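Thursday, late, tea gone cold

Back on the glaze tests for the Lusau tiles. I swore I'd leave the matte white alone until the kiln elements were replaced, but then the new bag of feldspar showed up this morning and, well, I have no willpower! So batch 57 got mixed before lunch.

Recipe is the same as the last one except I swapped in the new feldspar gram for gram and cut the clay back a hair (the last batch crawled on every sharp corner and I was sick of looking at it). Dry weight 2000 grams, 900 of that the feldspar. Sieved it twice. It settled like a rock over the break, so I put in a pinch of Epsom salts and it perked right up — should have done that from the start, I know, I know.

Dipped the first tiles at three. The Panar clay drinks up water much faster than the old body, so a three-second dip is plenty. The five-second ones already have hairline cracks in the raw glaze and I'm firing them anyway, mostly out of spite. 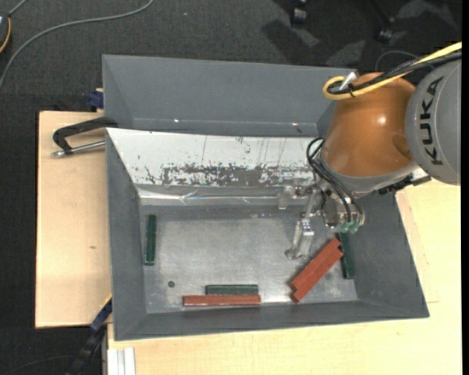 Two gray bins, white panel on the far wall of the front one. Panel is pretty scratched up.

Kiln stuff. Shelf two still has that drip from the Mocanu bowls and I ground most of it off, then gave the whole shelf fresh wash. It needs another coat before anything with a runny glaze goes near it. Please don't put the copper reds on there, whoever reads this! Bottom shelf is fine. The lid is closing better now that I shimmed the hinge side, though I can still see a sliver of orange at the back when it's up to heat.

Program is saved in slot four: slow up to red heat, medium after that, ten-minute hold at the top. Cone packs in front of both peepholes. I want to see if the top is still running hotter than the bottom, which was driving me nuts all through March.

Also, we're nearly out of whiting. The tub labeled 501 is NOT whiting, it's the old talc, and I need to relabel it before somebody makes a very strange celadon.

To do tomorrow: wash the sieve properly, order whiting, wax the feet on the Lusau samples, check the cones before touching anything else.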